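March, bench 2, start 8.40

Shrinkage run on the Planlow loopback cotton, second batch. First batch is written up on the previous pages and I won't repeat the method except where it changed.

Changes from batch one:

- Load made up to 2,107 g dry with ballast cloth. Batch one was underweight and the drum kept rebalancing.
- Marks put in with thread instead of pen. The pen bled on three of the pieces and the edge of the dot was anyone's guess.
- Pieces left flat on the rack overnight before the first measurement.

Marks set at 244 mm, both directions, using the steel rule and the brass template. Ailsa Cairns checked the template against the rule and found it true at both ends. It is slightly bowed in the middle, so press it down before marking.

Wash at 40, spin at 90 % of the machine's top setting (the dial doesn't go any finer). The Yoo detergent from the old tin is finished; opened the new one and wrote the change on the log sheet. Total water by the meter for the whole run 1,424 litres, which looks high to me. The meter was also counting the rinse tap on bench 1, so that figure is no use for anything until the tap is moved to its own line.

Results, mean of each set after one wash and line drying:

| Set | Length, mm | Width, mm |
|---|---|---|
| A, as knitted | 229 | 238 |
| B, steamed | 234 | 240 |
| C, steamed and pressed | 236 | 241 |

A is losing 6.1 % in length. Drukgate quote 5 as their limit for this cloth, so A fails on length and passes on width. B and C pass both ways. The gap between B and C is within what I get by measuring the same piece twice, and I would not pay for the pressing on this evidence.

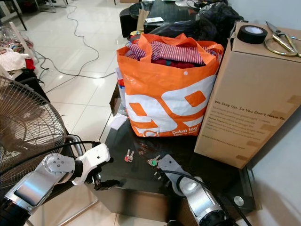
*Clothing in the orange bag, carton and black tape beside it.*

Skew: side seams on set A have moved towards the front by 7 mm at the hem. Sets B and C not measured for skew, my omission. The pieces are still marked, so it can be done before the second wash.

Ailsa thinks the length loss is mostly relaxation from the knitting and will be gone after the first wash. Possible. Batch one kept shrinking up to wash three, but that was the underweight load and a different detergent, so the two can't be compared directly.

To do:

- measure skew on B and C
- second and third wash, same load, same programme
- ask Avville whether the rolls were stored flat or on end
- separate meter line for bench 2
- new brass template, 244 mm, thicker stock

Rack cleared 16.15. Set A is on the top shelf, B and C underneath.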